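4.2 Objects and table layout

The play food came from three sources. Most of it was bought in from Laltora, soft goods only, some of it already handled before it reached us (see 4.1 on wear). A smaller lot came from Nokier, mainly hard pieces, blocks and crockery. The rest was made or mended by hand and nobody kept a proper record of which. We would do that differently. 62 adults took part in the naming task and gave 3756 usable answers between them; blanks and crossings-out dropped.

The question for this section is narrow. What makes a person call a soft thing by the name of a real product, and what makes them stop at a general word — "bottle", "sauce", "red thing"? Earlier work by Petrenko treats shape as doing nearly all the job. We think that holds for fruit. Banana is a banana at any distance. It holds less well for packaging, where the shapes are shared between dozens of products and the label does the sorting.

Packaging items were therefore the main interest. Nine of them in the full set. Of these the plush ketchup bottle gave the richest answers and is used below as the running case. Fuzzy, felt-like red body, narrowing to the neck, with a sewn-on patch in the familiar stepped shape. Patch reads HEINZ, then 1869 in smaller red numerals, then TOMATO KETCHUP. A green border runs inside the edge. Lettering a bit wobbly, and the outer margin of the patch has frayed, though neither seems to have put people off.

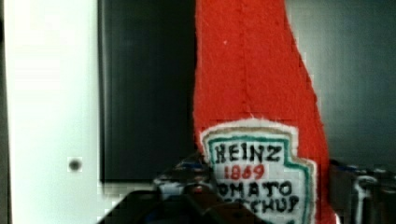

Participants named the bottle in one of three ways. Brand name alone, brand plus product, product alone. Hardly anyone said "bottle" and left it there. When asked what had decided it, the colour came first, then the label outline, and the words on the label a poor third. Several people could not say afterwards what the patch had written on it, even having used the brand name a minute earlier. One spelled it wrong. We take this to mean that the patch works as a shape before it works as text, wich fits with the fraying and uneven letters doing so little harm.

Two cautions. First, participants were all used to seeing ketchup on a table, so the bottle had a head start over the less common goods. Second, soft bottles lean. A plush bottle that slumps to one side hides part of its own label, and a person sat at the far side may get a strip of border and a couple of letters. We did not control for seat. Should have.

4.3 What stood near what

Layouts were kept plain. The table has a white top, with a few small dark holes in it which we left uncovered. Covering them was tried in the June pilot — the tape caught the light and drew more attention than the holes had. Crockery was set down flat and left empty, on the reasoning that a plate with something on it answers the question before it has been asked. Small pieces were placed in the open part of the table. Large dark items to one side.

The plate matters more than we expected. With an oval plate anywhere on the table people drifted towards meal words. A small tan block, rough, no particular shape to it, was called "wood" or "brick" when shown alone. Near the plate it became bread, a potato, "a bit of toast", fish in one case. Same block. The plate is a pale lavender-grey, plain apart from a slightly darker rim, so there is nothing printed on it to suggest food; it's the being a plate that does it. 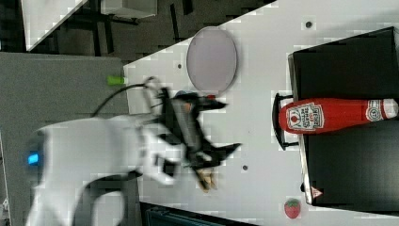 Figure 4. Oval plate, small tan block and large black box on the white table.

Green pieces behaved the other way. A little green cylinder lying on its side was hardly ever brought into the meal, plate or no plate. Answers were "pen", "battery", "a lid". Brightness may be part of it, lime green is not much of a food colour outside of sweets. Distance too, as the green piece often ended up nearer the edge of the table and people work inwards from the plate. We can't separate these with the present layouts.

The black box was not named as food by anybody and was not meant to be. It was kept in as a plain large object to see whether size alone pulls names out of people. Mostly it pulled "box".

4.4 Soft versus hard

A short note on material, as a reviewer asked. Soft goods got more specific names than hard goods across the set. Tempting to say softness helps. We don't think so. The soft goods were the ones with patches sewn on and the hard ones were mostly bare, so material and label are tangled together and the set cannot pull them apart. A fair test needs the same product in both, labelled and unlabelled. Allico make hard pretend bottles but with printed wraps, different finish, different height, so not a clean match either.

What can be said: a frayed edge, a visible seam and uneven letters did not by themselves lower the naming. Comments on workmanship were common ("somebody's made that") and sat quite happily alongside the brand name. People seem able to hold both, that it is handmade and that it is Heinz, without feeling a need to choose. Rosaire MacLeod coded these remarks separately and the split is given in the appendix, with the caveat that a remark about making was only noted down if it was said aloud.

Answers were capped at 80 per participant to keep sessions short. Few people got near the cap. Order of objects was shuffled by hand, not by any proper method, and the ketchup bottle may have come up early rather too often. The next section deals with repeat naming, were this would show if it were a problem.

Comments (4)

tabletop_jo
Useful, thanks. Did you try the bottle with the patch turned away? My bet is colour carries it even then.

P. Wren
The potato/toast thing is exactly what happens in our nursery corner. Put a plate out and every block in the room is dinner.

R. MacLeod
Jo — not in this round. A couple of people saw it mostly side on and still said ketchup, but that's too few to print.

tabletop_jo
Fair enough. Section numbering jumps in my copy by the way, 4.4 then 6.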